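Skestero opens its first hillside house, with most of it underground

The developer Skestero has handed over the first of its part-buried houses at Pernik, a 300-square-meter home with three bedrooms cut into the slope. The company calls it "invisible living." The garage door, at least, is easy to spot from the road.
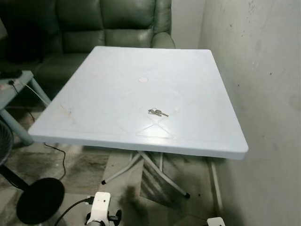

Skestero says the design by the studio Menon will halve heating bills. It has published no measurements to back that up, and the house has yet to get through a December. The handover was a modest affair for so large a claim. Anyone picturing a velvet cushion should think of two keys on a ring, lying on a white folding table with scuff marks near one corner. The buyers have asked not to be named.
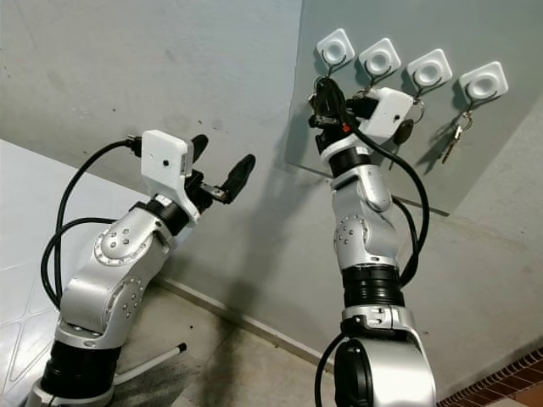
Issue 700, page 2

Architect Victor Mwakyusa, who reviewed the plans for a neighboring owner, doubts the drainage. "You can bury a bedroom anywhere," he said. "Keeping it dry for thirty years is the hard part, and I see one pipe on this drawing."

Menon replied that the drainage meets code. It did not answer a question about the pipe. 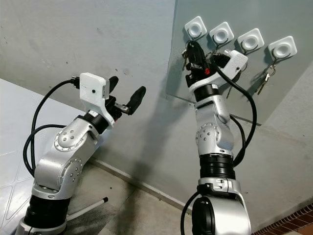 Two arms, grey wall.

The price is another sore point. An earlier brochure promised homes for "ordinary families," a phrase missing from the current one. The plots run to 1000 square meters each, and the contractor, Rondon, admits that digging costs more than it first quoted.
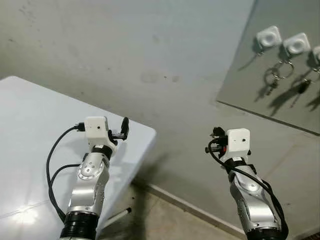 How much more, it would not say. Skestero plans a second house on the same slope and will show the drawings to residents on 9th October.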